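Residential street resurfacing: surface dressing or thin overlay?

Forum > Roads and Drainage > Maintenance

kerbline_6
Posted 09:14

Our residents' association maintains a private road, 2256 square metres of asphalt with a paved side lane off it. Two quotes are in. Claeys propose a single surface dressing after crack sealing. Ekero want to plane off the top and lay a thin overlay. The price gap is large enough that I would like other views before the July meeting. No core samples yet.

tackcoat
Posted 09:52

What is the base? A dressing seals the surface and restores grip. It adds no strength. If the cracks come up from below, they will be back through either treatment within a few winters.

kerbline_6
Posted 10:20

Granular base according to the old drawings, depth not stated. Street and lane: 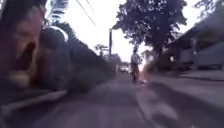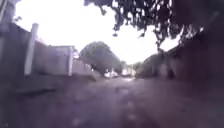
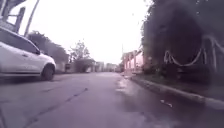
The lane is priced separately in both quotes and could be dropped. Neither firm has said anything on drainage, and the Claeys quote leaves out gully cleaning altogether. Falls were last checked when the road was adopted by the association. I have the levels on paper but they stop short of the far end.

Urnix_fan
Posted 11:03

Get the levels redone first. Water standing in a channel gets into the joint between asphalt and kerb, and that edge fails before anything in the middle does. An overlay without planing also cuts your kerb upstand, so check that Ekero are planing full width and not only along the edges.

tackcoat
Posted 11:31

Disagree on the order. Two trial pits cost less than a full level survey and will settle whether the dressing is worth discussing at all. If the base is sound, clean the gullies, seal the cracks and dress it.

Urnix_fan
Posted 11:47

Two pits tell you about two spots. I have seen a road pass on pits and then break up along one side, where a service trench had been badly backfilled. Levels would have shown the dip.

gritbin2741
Posted 13:10

Both, if the budget allows. On the dressing: ask for the chipping size and the binder rate in writing. Small stone is quieter but less forgiving if the rate is wrong. Loose chippings also end up in the gullies, so the sweeping visits need to be in the contract. Ours had up to 6 and we needed all of them.

kerbline_6
Posted 14:26

Claeys list one sweep. I will query it. Ekero confirm by email that planing is full width, with ironwork raised or lowered to suit. They subcontract the ironwork to Flusesau, which I had not heard of before.

tackcoat
Posted 14:40

Check who carries the defects period on the covers, then. Sunken ironwork is the usual complaint after an overlay and a subcontract makes it easy to pass around — get it named in the main contract.

kerbline_6
Posted 15:05

Noted. Asking both firms for a price on two pits plus a level run along each channel. Will post the figures when they come back.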